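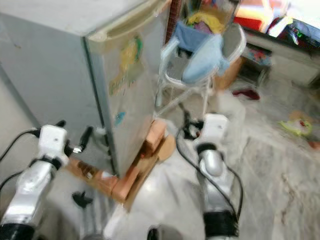

My streak is dead

3 March 2019

On Thursday night I went to bed without opening Hosard, and on Friday morning a cartoon heron in a waistcoat told me it was sorry.

For anyone who has been spared it, Hosard is a free phone game about running a ferry company. You have a river, some boats, and passengers who want to get to the other side and have opinions about how long it takes. I downloaded it the summer before last, in the queue at the post office, and in all the time since I have not missed a day. I played it on a campsite by standing on a picnic bench. I played it in A&E with my foot in a bag of ice. I played it during my cousin's wedding, though only during the part where they go off and sign things and everybody checks their phone anyway.

556 days. I know the number because the heron read it out to me, next to a big grey button offering to put it back for 800 pearls.

I had 60 pearls.

Pearls are the proper money in Hosard. There are also coins, tokens, river bonds and a thing called goodwill, which I have never understood and seem to have a great deal of. You earn coins by ferrying people about. You earn pearls by being very patient, or by giving money to Petridis, who make the game and who I assume have a framed picture of that heron in reception. I was quite a few pearls short and the smallest bundle that would cover it cost more than the last two games I'd bought put together. These were games with endings! One of them had a horse.

I would love to say I laughed and put the phone down. I got as far as the screen where it asks for your thumbprint. I was stood in the kitchen in one sock, with the toast going, seriously working out whether I could call it a late Christmas present to myself. Then the toaster popped and made me jump, and I closed the app, and by the time I'd buttered the toast the feeling had gone off a bit.

What gets me is how little the streak was doing. For the first month you get decent things for turning up every day, a new hull or a captain with a better hat. After that it settles down to 3 tokens a day, and tokens buy you bunting. I have bunting on every boat. I have bunting on the sheds. There's a jetty at the north end of my river that no passenger ever uses and it is dressed for a coronation. I had been logging in every single day for well over a year to collect the price of one more bit of string with flags on.

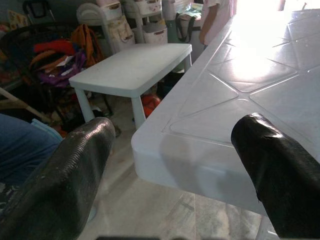
White plastic table, ridges and all.

And I couldn't tell you when I last enjoyed a go on it. I enjoyed it a lot at the start. The boats used to bump into each other if you timed things badly, and there was a little wooden thunk and all the passengers said "ooh". They took that out in an update last June, along with the fog, and replaced it with a lane system where nothing ever touches anything. My visits since then have gone like this: open game, dismiss advert for the season pass, dismiss heron, tap chest, close game. I had it down to the length of a kettle. I don't think I've moved a ferry with my own finger since the autumn.

I've had games take over before, obviously. There was a whole winter of Hunmont, which was a proper boxed game with a map in it, and I used to dream about the map. But when I was sick of Hunmont I stopped, and it sat on the shelf and didn't write to me. Two years later I picked it up again and my character was standing in the same doorway, holding the same turnip. It did not ask where I'd been. Hosard sent me four notifications on Friday alone. One of them said "Your passengers are getting cold". It's a river in permanent summer. I've just said they took out the fog.

I did go and look at the forum, which I'd recommend to nobody with a low mood, and found there's a section just for lost streaks. It reads like the letters page of a very sad parish magazine. Time zones have a lot to answer for (never fly east, apparently, without logging in at the gate). Izzati Ong, who I've swapped spare bunting with for months without knowing the first thing about her, lost hers when her phone went in a paddling pool, and wrote a post of such dignity about it that I read it twice. A fair few people had paid the pearls. Most of those said they were glad they had. One had paid four times.
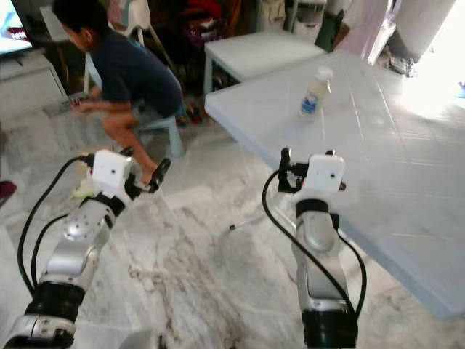 Kosmas Karras left a comment on my last post, the one where I was boasting about reaching 550, and I'm going to put it here because I was rude about it at the time. He said a streak is the only thing in a game that gets more expensive the less you like it, and that he'd let his go on purpose on a rainy Tuesday so that it would be his idea. He also said my jetty looked daft. I replied with something snippy about people who can't commit. Sorry, Kosmas. You were right on the first point and I have been back to look at the jetty.

I'm not going to be grand and say I've deleted it. It's still on the phone, in the folder with the torch and the spirit level. I opened it yesterday to see what day one looks like, and they give you a free captain, whose name is Bertrand, and I've already got eleven Bertrands. So I closed it again. Today I haven't looked, and it's now twenty past nine in the evening, and yes, I know exactly how long there is until midnight.

In the meantime I've started Jesar, which I bought in a sale ages ago and never installed. It's a small, slow thing about mending clocks for a town that doesn't seem to mind being late. It cost less than the pearls. It has no heron. You can save wherever you like, and last night when I quit it just said "Saved" and went back to the desktop, and I sat there for a second waiting for it to want something.

I'm stuck on the baker's clock, by the way, the one with two left-handed springs. If anyone has got past that without looking it up, leave me a hint in the comments, a small one please.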